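Part 2: Getting your gripper ready for a session

Right, if you've done Part 1 you've signed the sheet, you've got a gripper with your pair number on it and you know where the chargers live. Now we get it set up. I've written this the way I'd explain it if I were standing next to you, so apologies if I ramble in places. Lộc Bạch went through my first draft in January and crossed out a lot of swearing.

Give yourselves plenty of time the first go round. My pair took 50 minutes and we're second years! You'll get it down to a quarter of that before long.

2.1 Before you switch anything on

1. Shoes tied, bag on the floor by the wall, long hair up. If you're wearing the backpack with the Pita logger in it, the bag stays on, obviously, but tighten both straps.

2. Hold the gripper by its body and look down into the jaws. You're checking the pads. They should be flat and clean with no corners lifting. If a corner has come up, don't glue it yourself (I did, it was a mess), put the gripper on the repairs shelf and take another one.

3. Look at the marker tag. It wants to be flat, with no fingerprints or scratches across the black squares. A dry cloth is fine. Please don't use the window spray, the print comes off and then we all have to wait for new tags from Szekeres, and they are not quick.

4. Squeeze and let go a few times. The fingers should come together without a gap and open again smoothly on their own. A bit of a squeak is normal on the older ones.
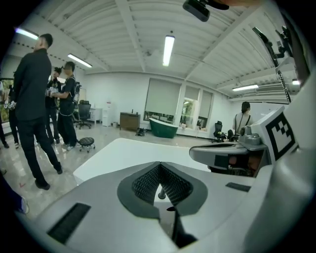
5. Have a wiggle at every bracket and mount. Nothing should shift. If something does, the small hex key in the Junwood tin fits all of the screws we use. Finger tight and then a quarter turn more is plenty, because the threads go straight into plastic and strip if you look at them funny.

Caution: never put your fingers between the jaws to "see how strong it is". Every year somebody does this in front of me.

2.2 Switching on and pairing

1. Hold the power button down for 5 seconds. Count them properly. A short press only wakes the light and you'll sit there wondering why the logger can't find you.

2. On the logger, open Devices and pick your pair number. Left-hand gripper first, then right. If you do it the other way round they swap over, and you won't notice until you play the recording back and your left hand is doing everything your right hand did. We lost a whole afternoon to that.

3. Wait for both rows to go green. Orange means it has found the gripper but the clocks don't agree yet. Leave it alone for a minute. If it's still orange after that, switch both grippers off and go back to step 1.

4. Type in the session code from the whiteboard. The trial one is 412, so use that while you're learning and nothing you do can mess up the proper recordings.

Note: if the logger says "storage low", come and find me or Lộc before you delete anything. Some folders have daft names and are still needed.

2.3 The standing check

This bit is for checking that the markers can be seen and that your two grippers agree about where they are. It's done in pairs, one of you holding and one of you reading the logger.

1. Pick a patch of floor with a bit of space and agree who's holding first. The rest of the group can stand and watch, but leave the holder enough room to swing their arms.

2. Holder, bring both grippers up in front of you at chest height, jaws pointing away. Keep your elbows loose. Locked elbows make your hands shake, and the logger picks up every bit of it.

3. Tilt one gripper until its tag is facing the other one. Reader, say "got it" when the marker box fills in. If it keeps flickering, try turning so the ceiling lights aren't glaring off the tag, or pull a blind down.
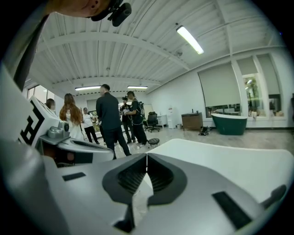 4. Hold still while the reader counts to ten, then swap which gripper is tilted and do the same again.

5. Close both jaws fully, open both jaws fully, three times, nice and slow. The two lines on the logger should go up and down together. If one lags a little, that's fine. If one stays flat, that gripper's finger sensor has come unplugged, so see 2.5.

6. Press Save Check. You'll get a score out of 300. Anything over 250 is good enough to record with, and the club record is 287, which belongs to the Lelo team and they will tell you all about it.

7. Swap over and let your partner do the lot from step 1. Yes, even if you're in a hurry.

2.4 If you need to stop halfway

Say "pausing" out loud, press the big button on the logger once, and lower your arms. The grippers get heavy faster than you'd think. When you come back, do steps 2 and 3 of the standing check again before you carry on.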